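How a holiday flat is rented

A holiday flat is a home that people pay to stay in for a few nights. The owner of the flat is called the host. The person who stays is the guest. 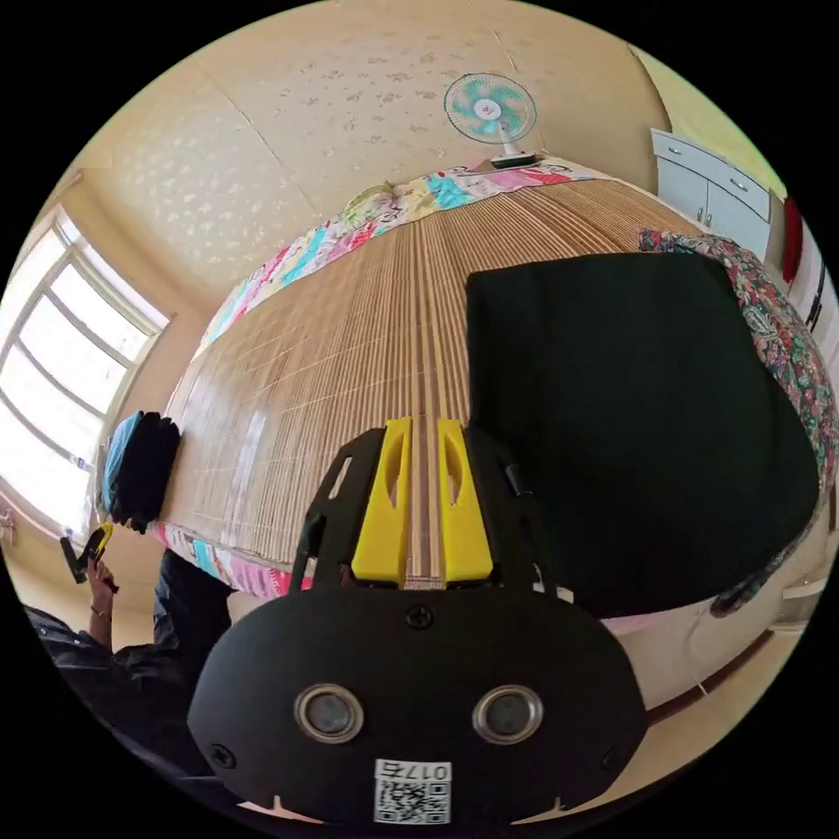

Before anyone arrives, the host and the guest agree on a price for each night. The flat must have the things on the host's list, such as bedding and towels. Bedding differs from place to place – a bed may have a slatted bamboo mat on it, with a pillow at one end. In Fetham, a flat called Tanguy has 2 bedrooms and costs 700 for 3 nights.

Part of the price is often paid early. This is the deposit. If the guest cancels too late, the host may keep it.

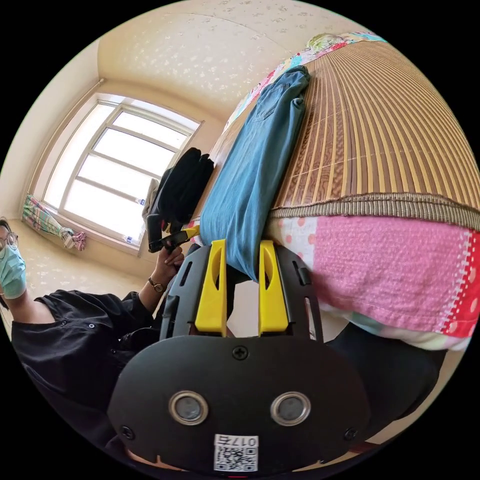

Ayman Sayegh wrote in to ask whether a deposit is the same as a key deposit. It is a different payment. A key deposit is handed over on arrival and given back when the keys are returned.

Check-out is the time when the guest must leave.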